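Swimming outdoors when you're a bit of a coward

I said in August that I'd keep going to the lake until the water got properly cold, and then I said it in front of people, so now I'm stuck with it. This is my update for those of you who asked (both of you!).

First off, I'm still slow getting in. I stand on the steps at Kuusisto up to my knees, talking rubbish to anyone who'll listen, and by the time I've got my shoulders under, the others are on their second lap of the buoys. I used to mind. Now I've decided the steps are part of the swim and I'm counting them.

The distance is creeping up though. I started at 300 metres, which was out to the yellow buoy and back with a lot of huffing, and last week I did 600 without putting my feet down once. I was so pleased I told the woman at the bakery. She was very nice about it.

Kit, then, as I get more emails about kit than anything else. I've got a plain black wetsuit, second-hand, slightly too long in the leg. I've got two hats and wear both. And I've got a big changing robe which I love more than most of my relatives. What I haven't got is decent gloves. My hands go first every time, and I come out unable to do up a zip, which is a bit undignified at my age.
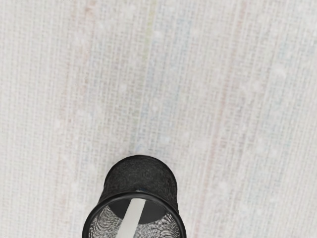 Hanne Peltonen reckons I've got the gloves question backwards, and that I should be sorting out my feet before I spend a penny on my hands. She swam all last winter in cheap neoprene socks and bare hands, she says, and the trick is to have mittens waiting on top of the bag, already the right way round, with a hot water bottle stuffed between them. Gloves just filled up with water and made her arms tired.

Well, I tried the hot water bottle and she's right, it's lovely. I'm not giving up on gloves yet but I did buy the socks. They're hideous and I walk like a duck in them.

The other thing I've learned is about getting dressed. I was doing it all wrong, chatting first and then fumbling about with my bra when the shivers had already started. Now it's top half off, top half dry, top half on, hat, and only then do I look for my trousers. Tea after that. Esko brings a flask the size of a fire extinguisher and pours for everyone.

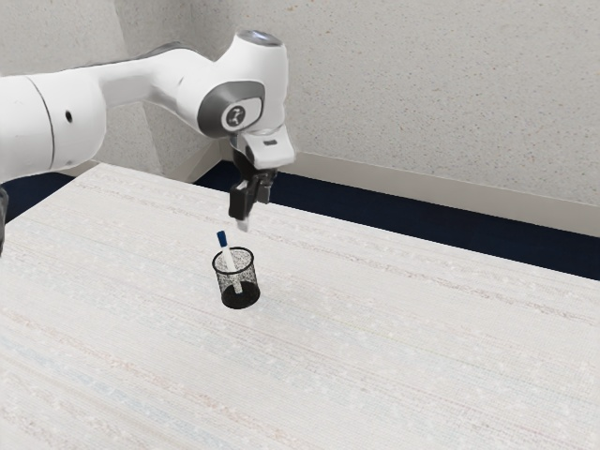 Tea before clothes is a mistake, by the way. I've done it. You end up holding a cup with one hand and a towel with the other and you get colder and colder while being terribly polite.

I'm staying in for 15 minutes at the moment and I'll bring that down as the water drops. It was 9 degrees at the weekend, and my face hurt, and I laughed the whole way round. If you fancy joining us, bring a woolly hat and some cake. Impi does a good ginger one but she can't be expected to do it every time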